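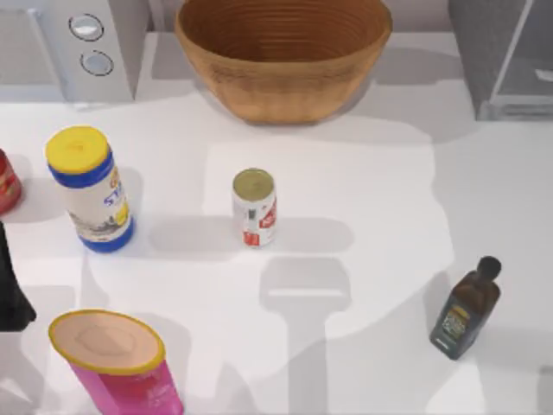
家庭食物管理 第3讲讲义:买回来的东西放在哪儿

上一讲我们把购物清单讲完了,课后有好几位同学留下来问,清单写得再好,东西一进家门还是乱,怎么办呢?这个问题问得真好,我本来打算放到后面讲,想了想还是提前吧,反正大家每个星期都要买菜,早一点学会早一点省心。

先说“落脚处”。袋子拎进门,总要有个地方放下来,把东西一样一样拿出来看看。这一步很多人嫌麻烦,直接连袋子塞进冰箱,过几天翻出来一把发黄的香菜,心里又懊恼(我年轻时也是这样,香菜不知道扔过多少把)。所以请大家在家里找一块台面,平时尽量空着,买菜回来就用它分拣。台面不必大,能摊开一次买的东西就行。

分拣的顺序,我习惯这样来:要冷冻的先走,要冷藏的跟上,剩下常温的可以慢慢收拾,泡杯茶再弄也来得及。夏天尤其是七月,生肉和鱼在外面不要耽搁,路远的同学最好带个保温袋。

再说常温区。土豆和洋葱都喜欢阴凉、通风、避光,可是最好分开住,放在一起土豆容易发芽。番茄没熟透的时候不要急着冷藏,放软了、红透了再进去。香蕉单独挂着或者摆着都好,它熟起来会带着旁边的水果一起熟,这个脾气有时候也能利用:猕猴桃太硬,就让它跟香蕉做几天邻居。

干货要看包装。米、面、豆子拆封以后,建议倒进能密封的容器,贴一张纸条写上拆封的月份。我手边有一本课程用的小册子,叫《Gadholm储物手记》,第107页有一张空白标签表,大家可以复印,剪开正好用。不愿意剪的,拿胶带写也一样,字写大一点就好。

冰箱里面怎么分层,下一讲会细说,今天只记一条:门架上温度起伏比较大,放酱料和饮料合适,牛奶请往里面放。还有,冰箱不要塞得严严实实,冷气要走得动才行。

接着讲“先进先出”。名字听上去像仓库里的规矩,其实外婆们早就这么做了:新买的放后面,旧的挪到前面。我自己还多加一步,在柜子最外边留一个位置,专门放这几天非吃掉不可的东西。打开柜门第一眼看见它,晚饭做什么也就有了着落。上一期有个小组给这个位置起名叫“Amer角”,听起来像个咖啡馆,大家喜欢也可以自己起一个。

本周作业

一、记一次采购。挑一次正常的买菜,把买回来的东西按冷冻、冷藏、常温写成三栏,不必漂亮,看得清就行。

二、连续8天记下扔掉的食物,写清楚是什么,大概为什么扔。一片面包也算,请不要不好意思,这份记录不打分。

三、写一段100字左右的小结,说说家里哪一类东西最容易被忘掉。

作业交到Barbieri教室门口的文件夹里,也可以下节课带来。下节课请顺便带一个家里用过的空罐子,洗净晾干,我们要练习贴标签。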